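Lostby two-armed cabinet and shelf unit

Workplace automation from Bawa
Products / Indoor handling / Lostby

Overview
Specification
For your staff
Site preparation
Support

Lostby is a two-armed robot for fetching and returning items kept in ordinary office furniture. It opens hinged cupboard doors, reaches in at shelf height and takes out or puts back boxes, binders, trays and small parcels. It is meant for record rooms, supply rooms, post rooms and back offices where the cupboards are already there and are going to stay.

Most storage automation asks you to take out your furniture and put in racking. Lostby works with standard cabinets, open shelves and counter tops. The doors can be left as they are, provided they swing freely and the handle or edge can be gripped.

What it does in a working day

Requests are entered at a desk terminal or from the handheld. Each one names a cabinet, a shelf and an item. Lostby works through the list in order, or by priority if you have switched that on, and places each item on the hand-over counter. Returns go on the same counter at the other end and are put away when there is a gap in requests.

A typical fetch has four stages: approach, door, reach, hand-over. One arm usually does the reaching. The other holds the door if it tends to swing shut, steadies the shelf contents, or waits low and out of the way. Inside a cabinet the arms move at reduced speed. This is set at the factory and cannot be raised by the customer.

The lower shelves are where most sites notice a difference first. Getting a box from the back of a low cupboard means kneeling or stooping, and in a records office the same person may do it many times before lunch. Those requests can be sent to Lostby by default, with the easy ones at standing height left to whoever is nearest.

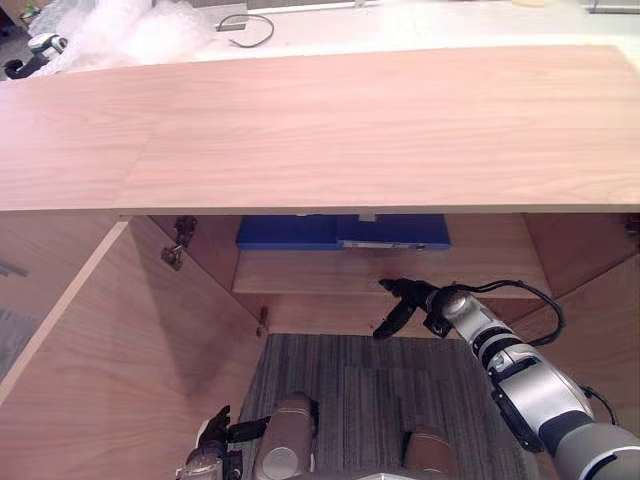
Items pushed right to the back of a shelf take longer than those near the front. Where the space over an item is tight, the gripper has to come in from the front and draw it forward before lifting, and this adds to the time. If you are laying out a new room, allow a hand's width above the tallest box. In an existing room we suggest moving the most requested items forward during the first fortnight, once the request log shows which they are.

Specification

Arms: two, jointed, independently controlled
Grippers: two-fingered, one per arm, replaceable finger pads
Largest box width (single arm): 16 cm at the gripping point
Largest box width (both arms): set at site survey
Working hours per charge: 16 at normal request rates
Door types: hinged, left or right opening; sliding doors on request
Flooring: carpet tile, vinyl, sealed concrete, level timber
Not suitable for: deep pile carpet, ramps, wet rooms, outdoor use
Controls: desk terminal, one handheld, stop button on the body and one on the wall
Request log: exports to spreadsheet
Languages on handheld: English as standard, others on request

Lostby does not open locked cabinets. If your cabinets are locked overnight they need to be unlocked by a member of staff before the first run. Some customers keep restricted files in a separate locked run of cupboards and leave these off the map altogether.

For your staff

We are often asked what happens to the people who do this work now. The answer depends on the employer, but we can say what has happened at the sites we have set up and still support.

At Flaltville, the records office had 19 people on the rota when the unit arrived, and all of them spent part of the day fetching and refiling. The rota is the same size now. The fetching share of each shift has dropped and the time goes on indexing, on the enquiry desk and on a backlog of unlabelled boxes that had been building up for years. Two of the tasks on the old rota, the early pull and the late refile, were dropped. Staff told us that they did not miss the late refile. Several did miss the walking about, and the office now swaps people between desk and counter halfway through each shift.

The supply room at Jirnthorpe had a different experience. It is a small room with a steady stream of people coming to the door, and they were used to asking for something and getting it on the spot. With the robot doing the fetching, people had to wait their turn on the list, and there were complaints in the first month. The room now keeps its most requested items on an open shelf by the door for anyone to take, and Lostby handles the rest. Requests for the robot fell by a third after this change and the complaints stopped. We now raise the point at survey with any site that has a walk-up counter.

There is some new work too. Somebody has to check the hand-over counter, clear misplaced items, change finger pads and deal with the requests that come back marked "not found". At most sites this takes less than an hour a day in total. We recommend sharing it between at least three people so that leave and sickness are covered, and we recommend putting it in their job descriptions. Where it has been treated as a favour, it has tended not to get done.

Training is one half day at your premises for each group of up to eight. No technical background is needed. It covers:

Entering and cancelling requests
Stopping and restarting safely
Working in the same room
Changing finger pads
Reading the "not found" list
When to call us

Working in the same room

Staff can be in the room while Lostby is working. The unit slows when a person comes within two metres and stops if they come within reach of the arms. Please do not reach into a cabinet while the arms are inside it. Press pause on the handheld, wait for the arms to draw back, then take what you need and press resume.

If you take an item by hand from a mapped shelf, log it. This is the habit that new sites find hardest, and unlogged items are the cause of most "not found" results.

Noise in use is similar to a desk printer. Some offices have asked us to turn off the tone that sounds before movement. It can be made quieter but it cannot be turned off.

Site preparation

A survey takes one visit. We measure the cabinets, check door swing and hinges, look at the floor and record shelf heights. Loose hinges should be tightened before installation, and doors that drop when opened should be rehung. Free-standing cabinets must be fixed to the wall or to each other.

Mapping follows the survey. The largest map now in service covers 193 shelves in one room. A room of around half that size can usually be mapped in a day, with the cabinets in normal use for most of it.

Keep the route between cabinets clear. Bins, trolleys and footstools are the usual obstructions. If the way is blocked the unit waits, sends a message to the handheld and moves on to the next request it can reach.

Consultation

If your workplace has a recognised union or staff forum, we ask that they are told before the survey. We are happy to attend a meeting and answer questions, and we can arrange for staff to visit a site where a unit is in use. The request log records cabinets, shelves, items and times. It does not record who made a request unless you choose to switch on named log-ins, and we ask you to tell staff if you do.

Support

The first year includes two service visits, telephone support from 8 am to 6 pm and all replacement finger pads. Spare pads are sent by post and fitted by your own trained staff. If the unit is out of action for longer than a working day we will send an engineer. Keep a written cabinet list in the room so that fetching can go on by hand in the meantime.

Lostby is available to buy or on a three-year lease. Prices are given after survey, as they depend on the number of shelves and the type of doors.

Request a survey
Download the site preparation checklist
Arrange a staff visit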